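# Grotorus – travel notes from the river festivals

Last updated: April 8, 2024

Hello! This is the readme for Grotorus, the folder where I keep my notes from river festivals, ceremonies and village processions. I started it after Ieva Paulauskas and I came home with three notebooks each and couldn't agree on which town had the lantern boats. (It was Orano. I was right.)

## What's in here

There are 3119 notes at the moment, one per line, in plain text. Some are a single word and some go on for ages, usually the ones about food. Each note has:

- `place` – the town or village, spelt the way the locals spell it
- `event` – the procession, blessing, bonfire or whatever it was
- `who` – which of us wrote it down
- `note` – the note itself

Of those, 256 have a second version, where two of us stood in the same crowd and remembered it differently. I've left both in. Tuulikki Hakala wanted to merge them, but I love reading them side by side, so they stay for now.

## Where the notes come from

Mostly from me and Ieva, with a big chunk from Jurgita Mets, who went along the whole upper river in April and sent me 800 notes in one go. Her handwriting is dreadful, so expect the odd wrong name in the Jakley section. If a bell tower seems to be in the wrong village, tell me!

## Things to know before you use it

Times are a mess. We wrote "after dark" or "when the drums began" far more often than an actual hour, and I haven't tried to turn those into numbers. Prices have been taken out as they were already wrong.

Please don't use the prayers and songs out of context. People were very kind in letting us listen, and a few asked us to write down the tune but leave out the words, so there are gaps marked `[left out]`. 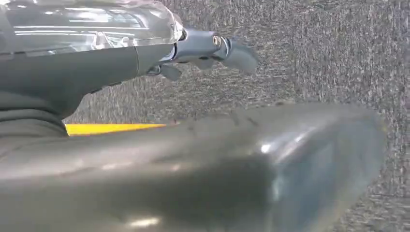 My favourite part to write up was the evening at Zariņš, when the whole riverbank was lit by oil lamps and we ended up sharing fried dough with a family from two villages over. I have tried five times to describe how lamplight slides about on polished brass and never got it right. It does something similar on any shiny curved surface, like the bright white streaks across that clear plastic cover, only the lamps were yellower and never kept still. My note from that night just says "gold, wobbly, smoke in eyes" – I've decided it can stay as it is.

## Still to do

- Version 2 of the place list, with the older spellings added
- Liis Eglītis has a box of notes from the winter bonfires that I need to type up
- Check the Orano ferry notes again, half of them are filed under the wrong bank

## Using it

Help yourself for anything non-commercial, and a mention of Grotorus would be lovely. Corrections are very welcome, especially from anyone who was there.

2 comments

Contact: Arūnas Vītola, Grotorus | Back to top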